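How to Clear Out an Office Supply Cabinet (and Keep It That Way)

I put this off for most of a year. Our floor has one shared cabinet for paper, pens, toner, envelopes and all the stuff that people don't want on their desks but won't throw out either. When we moved over to the Wimside building I finally had to deal with it, and I picked up a method that I've used on every cabinet since. You can do the whole thing in an afternoon, and you don't need to buy much.

What you'll need

- Two or three empty boxes (paper boxes with lids are great)
- A damp cloth and a dry one
- A marker and some masking tape
- A small screwdriver
- A trash bag and a recycling bag
- Coffee!

Step 1: Send a warning

Give people a couple of days' notice. I wrote something like "I'm clearing the supply cabinet, come and get anything that's yours." Alun Gape from the desk next to mine came over right away and rescued a label maker, two scarves and a very old box of herbal tea. The label maker was a Limeck that the rest of us had been hunting for all summer, so I made him promise to share it.

Step 2: Open everything and take it all out

Don't try to tidy one shelf at a time. I've tried it, and you just end up shuffling the same junk from left to right. Open every door as far as it will go and pull things out onto a counter, a table or a clean bit of floor. Group them loosely as you go - paper with paper, pens with pens, mystery cables with mystery cables.

If a packet is still sealed, leave it sealed. Paper keeps much better in its wrapper, and it stacks better too. 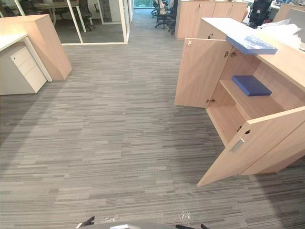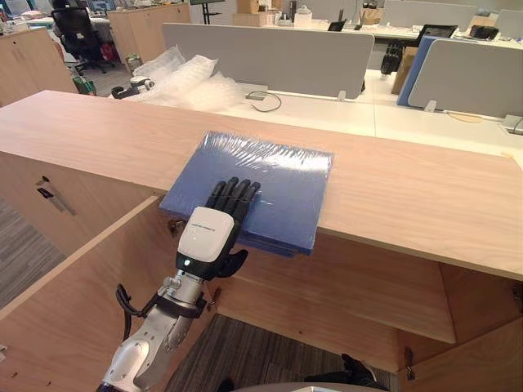
Step 3: Check the hinges while you can get at them

Once the shelves are bare, swing each door back and forth a few times. Does it sag? Does it rub? Most of the time a quarter turn on a loose screw will sort it out. Go gently, especially with softer wood, where it's easy to strip the hole. If you do strip one, a wooden toothpick with a dab of wood glue pushed into the hole works surprisingly well. Let it dry overnight, snap off the end and put the screw back in.

Wipe the shelves down with the damp cloth and then the dry one. Give them 30 minutes with the doors open before anything goes back in. I skipped this once and got a whole ream of wavy paper for my trouble.

Step 4: Sort into keep, share and go

My rules are pretty simple:

- Pens get one scribble. If nothing comes out, bye.
- Ring binders get opened and closed. Bent rings go.
- Anything for a printer you no longer own goes to whoever still has that printer, or back to the supplier if they take returns.
- Cables get a 10 second look. If no one standing nearby can name the thing it plugs into, it goes in the electronics recycling.

I counted the highlighters out of pure curiosity and we had 43. I kept a handful and took the rest to the Sotinlow office, where they were apparently rationing them.

Step 5: Put it back by how often you reach for it

Everyday things go between your waist and your eyes. For us that's printer paper, sticky notes and pens. Heavy stuff goes on the bottom, and things you need twice a year go up top or at the back. Try to leave about 4 inches free above each stack so you can get your hand in without scraping your knuckles.

Put the oldest paper in front and slide new deliveries in behind it. It feels fussy for a week or so and then you stop noticing you're doing it.

Step 6: Label the shelf edge

Label the shelf and leave the boxes alone, because boxes wander. Masking tape and a marker will do fine for the first month. Things always shift a bit once people start using the new layout, so I wait before making the nice labels (I did ours in October and haven't had to redo a single one).

Step 7: Tape a short list inside the door

Write down what lives in there, how low it can get before someone orders more, and who to tell. Our paper comes from Đorđević and takes a few days to arrive, so "two packs left" is the magic number on my list. Yours will depend on how much you print. Stick a pencil on a string next to it, too, or folks will walk off to find a pen and forget what they were going to write.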